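Troda hand-held gripper pair: equipment page

Reading time: 5 minutes

Troda is a pair of hand-held grippers for recording two-handed table work. The operator holds one in each hand and does the task directly, and the recording is used as training examples for a learning system. No arm is needed at this stage. The pair is made and serviced by Quinlan at the Savadthorpe workshop, and it writes to the Nirkodex session format without conversion.

Construction

Each unit has a black body, two opposed jaws and a perforated metal plate on top. The plate is a mounting face and should not be used as a handle. The fingers end in rectangular pads, and the link arms turn on brass-coloured bushings pressed into the plastic. A camera on each unit looks out over the fingers, so both pads and the gap between them stay in view throughout an episode. A cable leaves the rear of each unit. Leave enough slack for a full reach across the table, then fix the cable at the stand and not at the wrist.

Mass per unit is 540 g without the cable. Left and right units are not interchangeable in software: swapping them mirrors the wrist data and the session will be rejected at import.

Station layout

The pair is supplied with a layout drawing for a single-operator station. The table stands clear of the walls, with stands to either side and dark curtains beyond them to keep stray movement out of the background. Table corners are marked on the floor so that the table can be put back after cleaning. Stations are numbered, and the number goes into the session header.

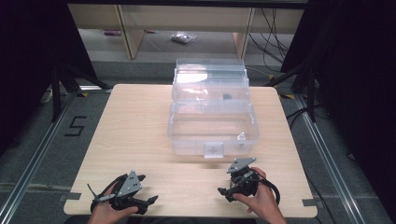

Station 5: both grippers at the near edge of the table, clear storage box with its lid open.

Clear plastic is a difficult material for wrist cameras and it is included in the standard task list for that reason. Glare on a lid changes with a small change of wrist angle. We advise against moving the lights to remove it. A set recorded entirely without reflections tends to train a policy that fails in an ordinary room.

Recording an episode

Start with both jaws open and the pads in view. Hold still until the tone, carry out the task at a natural pace, return to the open position and hold again. The two holds are used to align the left and right streams. Episodes in which either hold is missing can be repaired by hand, but the work usually takes longer than recording again.

Operators should avoid resting the link arms on the table. It scrapes the underside of the pads and puts a knock into the motion data.

A full session is 550 episodes across three object layouts. Most operators reach that in two sittings. Move the objects between layouts, including those not used in the task, and let some of them fall partly outside the wrist view.
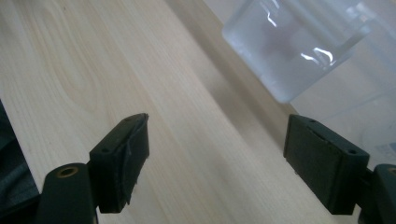
Partial views are worth keeping. The system will meet them in use, and the matching head view normally shows what the wrist view leaves out. Discard an episode only if a stream is missing, a hold is missing or the operator has stopped to speak to someone.

Pads and wear

The grip layer on the inner face of each pad is a consumable. It lifts first at the corners, then frays along the lower edge. Light scuffing and dust have little effect on grip. A lifted strip matters more – it can touch the object before the pad does, and it shows in the wrist view as a moving edge.

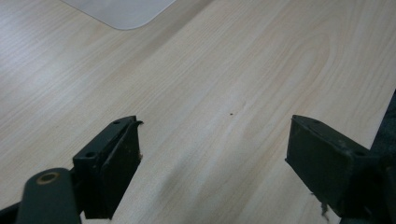 Worn grip layer: curled strip on the left finger, loose fibres under the right.

Replace the layer on both fingers of a unit together. Remove the pad by its two screws, peel off the remainder, clean the face and fit the new layer from the top edge down. Note the change in the session header. Do not change layers part-way through a layout, as the two halves will not match in appearance.

Supplied with the pair: two cables, the layout drawing, a spare set of grip layers and a driver for the pad screws. Stands and curtains are ordered separately.

Last updated: June

Comments

Yabsira Derese
Does the import check catch swapped units before the session or only afterwards? We lost a morning to this.

Fiachra Mac Carthaigh
Only afterwards in our version. We put a strip of coloured tape on the left unit and have had no trouble.

Hawi Gashaw
Our layers last about 3 sessions on box tasks, less on anything with a sharp rim. A figure on the page would be useful.

Rodel Rivera
Second the point on cable slack. Ours was fixed too short on the right and you could see it in every long reach.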